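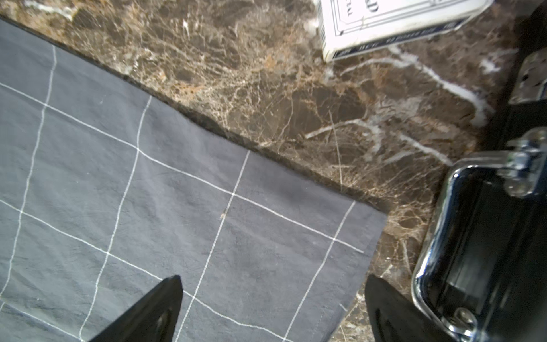
Minutes of the Melteston Supper Club, Aug 27, 2019

Okay, I'm taking notes this time, so please forgive the spelling and the fact that I write the way I talk. We met in the back room at Munora as usual, and we got going late on account of the parking (the Derkeck Street lot is closed again, so use the one behind the bank next time!).

Old business

The July minutes were read and approved, with one fix. I had written that the soup at the July supper was leek. It was potato. Sorry to the cook, who was very nice about it.

Money is fine. We paid the Gajewski bakery what we owed them for the rolls, and there is enough left over to cover the hall for the fall supper without raising the ticket price. I was so happy to hear that, as I was the one who would have had to make the phone calls.

The big coffee urn is still leaking from the tap. Sotiris Mavromatis took it home and changed the washer, and it leaks a little less, but I wouldn't set it on anything you care about. We talked about buying a new one and then talked about it some more, and in the end we agreed to borrow the one from the library for the fall and look at prices after that.

Fall supper

This took up most of the evening. We're keeping it to two seatings, same as last year, with a half hour between them so the kitchen can catch its breath. Last year we tried to squeeze that gap down and people were standing in the hall with their coats on while the first group was still eating pie.

The menu is settled except for the vegetable. We're doing the baked chicken, the noodle dish for anyone who doesn't eat meat, rolls, slaw, and apple crisp. I argued for green beans and I will keep arguing for green beans. The other side wants roasted carrots, which do hold better in the warming pans, I'll give them that.

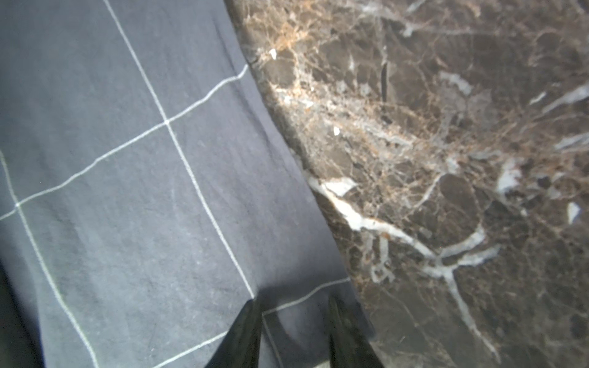 But carrots mean peeling, and peeling means finding people who can come in early, and we all know how that went in the spring. We'll vote by email. Please answer the email! Last time I got four replies and had to go knocking on doors for the rest.

Sign-up sheets for serving and dishes are going around now. If you did dishes last year, you get first pick of jobs this year, and I think that's only fair. Kids can carry bread baskets and clear dessert plates but should stay out of the kitchen while the ovens are going.

Tickets will be sold at the door and at the hardware store. We went back and forth on whether to hold seats for people who call ahead. I said yes, with a name and a phone number, held until the seating starts and not a minute longer. A few folks thought that was too strict, and I may have gotten a bit worked up about it (you all remember the empty table by the piano).

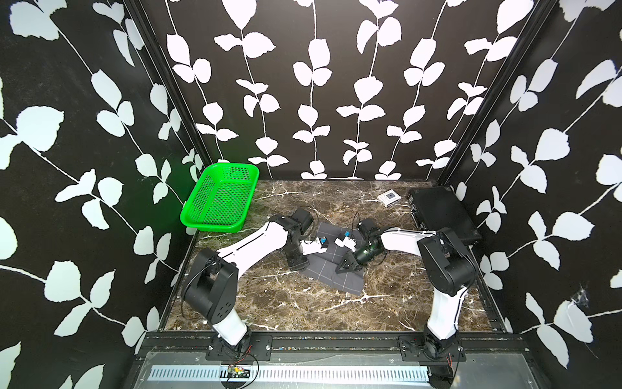 Lenni Väisänen thought we should hold them ten minutes past the start, as the older couples from out on the county road are often slow getting in. That seemed kind and sensible, and I dropped my objection. Ten minutes it is.

New business

Somebody asked if we could do takeout boxes. We'd need lids that stay on and a person at the side door, so it goes on the list for next time.

The next meeting is here at Munora, same hour. Bring your apple crisp recipes, and whoever has my blue casserole dish, bring that too.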